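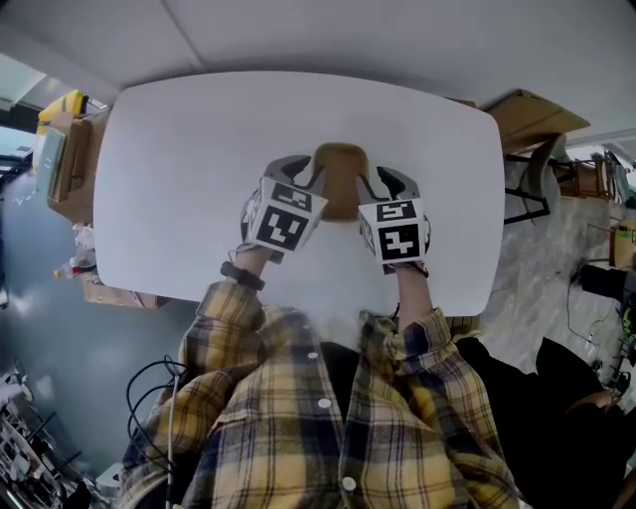 A white table with rounded corners, and one small tan piece on it to work on.

I have a rule for my craft table now, and it has saved me so much grief: one thing on it at a time! Everything else goes on a low surface right beside me (bottles especially, because I have knocked over more glue than I care to admit). If you can reach it without standing up, it's close enough.

A white top is great for small parts. Tiny screws and dropped beads show up right away, and so do pencil marks, sadly. I wipe mine with a damp cloth and a drop of dish soap, then dry it with an old T-shirt. For pencil I use a plain white eraser before I get anything wet. My friend Tomomi Imai swears by baking soda paste, but try that in a corner first, it can dull a shiny finish.

Other bits I've picked up along the way:

Rounded corners are kinder to hips. My last table had square ones and I had the bruises to prove it.

Button your cuffs or roll them up. A floppy flannel sleeve will sweep a whole row of parts onto the floor.

Loop up spare cable and tie it with a twist tie. I keep 14 of them in a jam jar, saved from bread bags.

Set a timer for 10 minutes at the end and put things back on the shelf. Mine usually goes off while I'm still hunting for the lid to something.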